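Trikico Everyday Plates in Coral: A Very Happy Review

Plastic dinnerware, reviewed Jul 2, 2018

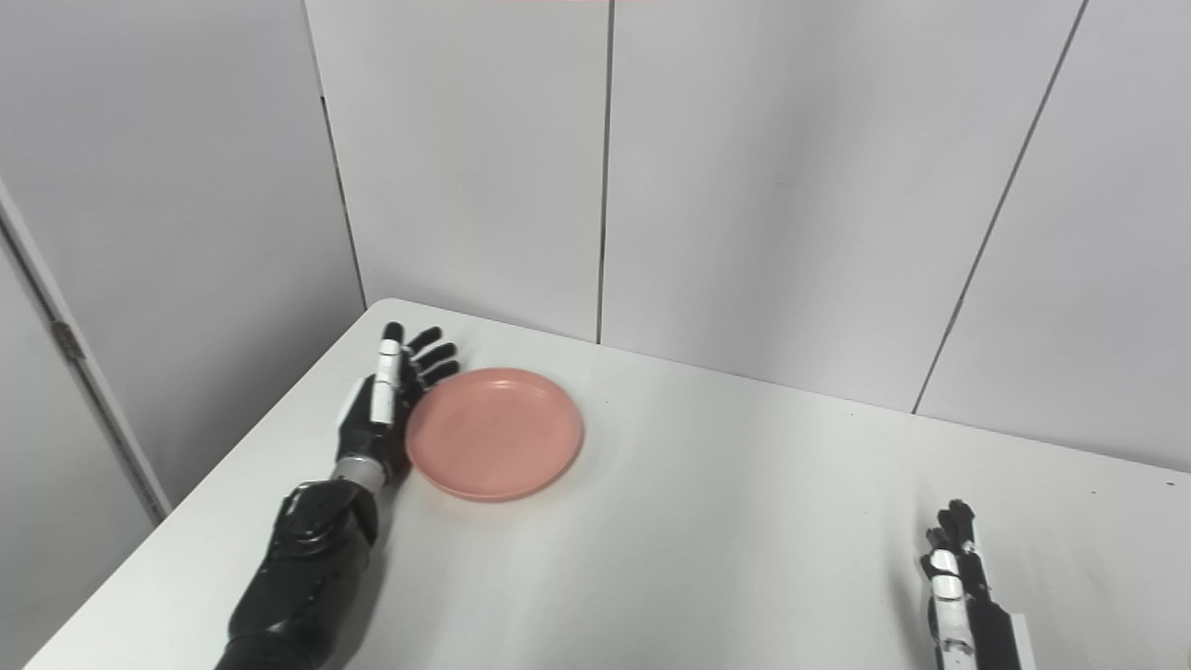 Why I bought them

I have been looking for a decent plastic plate for longer than I'd like to admit. Our old ones came from a picnic set and had gone cloudy and scratched, and two of them rocked when you put them down on anything flat. I wanted something we could use at the kitchen table on a normal night, carry out to the back steps, and hand to a five-year-old without holding my breath.

The Trikico plates come in a pack of four for $29, and I found mine at the Noltbridge housewares store in April. I picked coral over the gray and the mint. It's a soft, muted salmon pink, a lot quieter than the color on the box, and on a white table it looks lovely. I was worried it would scream "kids' party." It doesn't at all!

Shape and size

Mine measure 25 cm across, so they're a proper dinner plate, though a modest one. They're round and shallow, with a raised rim that goes all the way around a flat well in the middle. That flat part is what sold me. So many plastic plates have a little dome in the center, and everything you put on them slides outward (peas especially). On these, a piece of toast lies flat and a fried egg stays where you put it.

The rim is just high enough to matter. It holds back salad dressing, the juice from a sliced tomato, a normal amount of gravy. I wouldn't serve soup in one, and anything very runny, like a thin curry with plenty of sauce, really wants a bowl. But spaghetti is fine. I've also gotten fond of using the rim to push the last bit of rice onto a fork, which you just can't do on our big flat stoneware.

How they feel

Light, but not flimsy. I put one on the kitchen scale and it came out at 304 grams, which surprised me, as it feels like less when you're carrying a stack. There's no flex when you lift one full of food by the edge. My picnic plates used to bend in the middle and I'd end up walking with both hands underneath like a waiter in a cartoon.

They sit flat, too. No rocking, no spinning when you cut something. They do slide a bit on a very smooth tabletop if you saw away at a tough crust, so put a placemat down for steak night or hold the edge with your other hand.

Three months of washing

We run the dishwasher nearly every day, top rack for these, and the color has held up well. I can't see any fading next to the one I kept back in the cupboard. Tomato sauce left a faint orange tint in the well the first week, and a paste of baking soda took it off in a minute or so of rubbing. Now I rinse them right after dinner and it hasn't come back.

Knife marks: yes, a few. If you tilt one toward the window you'll find fine lines in the middle. From a normal seat at the table I don't notice them. I do my real cutting on a board anyway.

They're slow to dry. Water collects along the inside of the rim, so either stand them up properly in the rack or keep a towel handy. And they aren't for the microwave, it says so on the bottom, so leftovers go in something else first. That's the one thing I really miss.

Compared with the Onerura set

I had the Onerura plates before the picnic ones. They were thicker and had a speckled finish that hid scratches better, I'll give them that. But the rim was so wide that the usable part was hardly bigger than a saucer, and they took up a ridiculous amount of cupboard. The Trikico plates nest down tight. All four stack in less space than two of the others did, and they come apart easily without that suction thing.

What I'd change

A microwave-safe version, please. I'd also love a smaller side plate in the same coral, and the option to buy a single replacement instead of a whole pack.

Would I buy them again?

I already did! A second pack arrived last week, so we now have enough for when my sister's family comes over, and the good stoneware has been moved up to the high shelf. If you want a cheerful everyday plate that behaves itself on the table and bounces when it gets dropped on tile (twice so far, no chips), have a look at these. Coral if they have it.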